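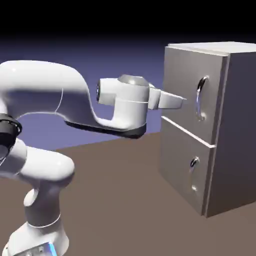 Mellundale, November

KITCHEN & STORES ASSISTANT WANTED, part time, Moges Community Kitchen

Need someone soon. Our last stores person moved away and the rest of us have been covering badly.

Moges is a lunch kitchen and pantry on the ground floor of the old Tuledier feed store. Hot lunch weekdays, grocery bags handed out Tuesday afternoon. Last year we put out 1,735 bags. The building is drafty, the coffee is fine, the parking is terrible.

The job

Part time, paid, 8 hours a week to start. Two shifts. One is Tuesday, noon to 5, and that one can't move. The other three hours you can work out with Tsegereda, mornings are better.

What you would be doing:

Checking in deliveries at the side door. Milk, eggs, bread, whatever produce the farms send. Sign for it, date it, put it away. Cold stuff first, always.

Keeping the fridge log. Temperature gets written down when you come in and before you go. Pencil is ok. If a number looks off call Mesfin, don't wait for him to show up.

Rotating stock. Old in front, new in back. Cans too.

Packing bags with whoever is on that day. Vegetarian bags get a green tag, no-pork bags get a yellow tag. Please dont mix these up, it has happened and people were rightly upset.

Wiping down shelves, breaking down boxes, taking out cardboard.

Some talking to people in line. Mostly hello, mostly where is the bathroom.

You will not be cooking. Desta Tufa runs the stove and she likes her stove left alone. If you want to learn to cook for a crowd ask her in a slow week, she has taught plenty of people.

Who we want

Somebody who turns up. You need to be able to lift a 40 lb sack, or be good at using the cart. Enough English to read labels, and Amharic, Oromo or Spanish would help us a lot. Food handler card is nice, if you don't have one we pay for the class and you take it in the first month. No degree, no resume needed. Teenagers 16 and up fine with a signed form from a parent.

Past trouble with the law doesn't rule you out. Tell us in person, we'll talk.

Pay etc

Hourly, paid every other Friday by check. Rate is posted on the board inside the front door, same for everyone in stores. Lunch included on shift days. You can take home a bag. Apron is ours, shoes are yours, closed toe and no mesh.

There's a chance of more hours in spring if the Enditz grant comes through. No promises, we have been waiting on it a while.

Trial shifts

We're doing 3 trial shifts before we pick someone, all paid. Not a test really. You pack bags with us, we see if you like it and if we like each other. If you can only make one of the three say so when you write.

How to apply

Come by the side door between 9 and 11 in the morning and ask for Hawi Belay. Or leave a note in the box with:

- your name and a phone number that works
- which mornings you're free
- whether Tuesdays are ok (if they aren't, this is not the job, sorry)
- one person we can call who has worked with you, any kind of work, babysitting and yard work count

Cannot get down here? Call the kitchen phone after 2, it's on the sign. Before 2 it will just ring, we are serving.

Tolera Kahsay does the schedule and will call you back. He calls from a blocked number so please pick up or set up your voicemial.

Also looking for unpaid help with driving, mostly the farm run on the east side. Own car, valid license, gas money paid back with receipts. Same side door, ask for Tolera.

We would like somebody in before Thanksgiving week. Ad comes down when the spot is filled, so if you're reading this it is still open.

Hawi Belay
for Moges Community Kitchen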